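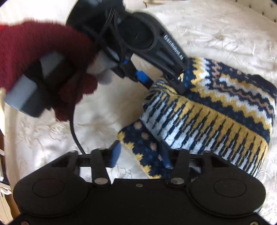

Folding a patterned knit so it stops creasing (and bunching up at one edge)

Posted in Laundry & Wardrobe
593 views, following: 2

plaindrawer274

Hi all, quick one before I have to run. Trying to get the winter knits put away and I'm stuck on the folding. I do it on the bed, on top of the quilted cover, cream one, nice and flat I thought. But every time I fold the patterned jumper one edge bunches up and by the time I've fixed that, the other side has gone crooked. Pattern makes it look worse than it is I reckon, every wonky line shows.

What I've been doing: face down, sleeves in across the back, sides in, then bottom up to the neck. Comes out thick at one end and thin at the other. Then it sits in the drawer for months and comes out with a hard line right across the chest that I can't steam out without the thing going shiny.

So:
- is there a better fold for chunky stuff
- should I be doing it on a table insted of the bed
- does hanging really wreck them, because at this point I'm tempted

Drawer is shallow, 2 stacks side by side if I squash them. Not buying a new chest of drawers. I do have one of those Flulidby zip bags, the soft kind with the window, hasn't been used yet.

Washed everything already with the Restora wool wash so it's all clean and ready to go. Mostly wool blends, one is pure wool (from the Siregar shop in Ustotlow, the one I really don't want to ruin).

Cheers

mothballs_and_tea

Right, I fold a LOT of jumpers, so here's my go at it. Typing fast, sorry.

The bed is your problem, or half of it. Quilting has dips and stitching lines in it and the knit grabs on. You slide a sleeve over and the underneath stays put. That's where your bunched edge comes from. Use a table with a clean towel or a sheet pulled tight. If it has to be the bed, pull the quilted cover back and use the sheet. Or lay a big bath towel over it, not as good but ok.

Then the fold.

Face down. Smooth from the middle outwards with flat hands. Don't tug the hem, it stretches and won't go back for ages.

One side in, to the middle of the back. Sleeve goes straight down the folded side, not across. That was the big change for me. Across the back means both sleeves pile up behind the chest and there's your thick end.

Other side the same.

Now thirds, not half. Hem up a third, then over again. Thirds moves the crease off the middle of the chest. You get two softer bends and neither is where people look.

If an edge is bunching, don't pinch it and pull from the corner. Pinch a bit of it, lift it clear of whatever's under it, then lay it down again. Lift, put down, smooth. Dragging just moves the lump somewhere else.

For the patterned one use the pattern! If it has a row or a stripe anywhere, line the fold up along it. Much quicker than eyeballing it against the seam, and side seams on knits are hardly ever straight anyway.

Heavy ones at the bottom of the stack. The pure wool one on top so nothing's pressing on it. And don't squash. If you have to push the drawer shut there's too much in it, and that is what's making the hard line, more than the fold is.

The Flulidby bag would be good for whatever won't fit. Under the bed or top of the wardrobe. Leave a bit of room in it.

Marked helpful by plaindrawer274

eastporch

Roll them. Way faster. I roll everything and never have a crease.

Only thing is they stretch a bit on the outside if it's really thick wool. And they unroll if the drawer is deep. But fine otherwise

greyskies834

Wouldn't roll the pure wool one, sorry to the person above. Thin cotton knits, sure. Chunky ones come out with a curl at the hem and you can't get four of them in a shallow drawer.

On the hanging thing: yes it does wreck them, mostly at the shoulders. You get those little points, and the body grows longer on the heavy ones. If you must, fold the jumper in half lengthways, lay it flat, put the hanger upside down on top with the hook at the armpit, then body over one side and sleeves over the other. Weight sits on the bar and the shoulders are left alone. I do this with the ones I'm wearing that week. Wouldn't do it for months of storage.

For the line you already have: don't put the iron on it. That's the shine. Lay it flat, damp tea towel on top, hold the iron just above and let the steam go through. Pat it with your hand, leave it there till it's properly cool and dry before you pick it up. Might take two goes. Colour makes no difference but I'd test inside the hem first on the patterned one in case the dark bits run.

Also make sure they are bone dry before they go in the zip bag. Wool feels dry a good day before it is. Check the cuffs and under the arms. Mine smelled like a wet dog in December because I rushed it.

Cedar blocks are ok, sand them a bit when the smell goes.

plaindrawer274

Thank you!! Did the sleeves-straight-down thing on the kitchen table with a towel and it's so much flatter. Thirds fits the drawer better too, didn't expect that. Pattern trick works except mine is a bit off centre so the fold ends up a finger's width to the left, don't care.

Haven't tried the steaming yet, will do it on the weekend. The bulky ones are going in the Flulidby bag once I've checked the cuffs, one of them did feel a bit cold so back on the rack it goes.

eastporch

Still say roll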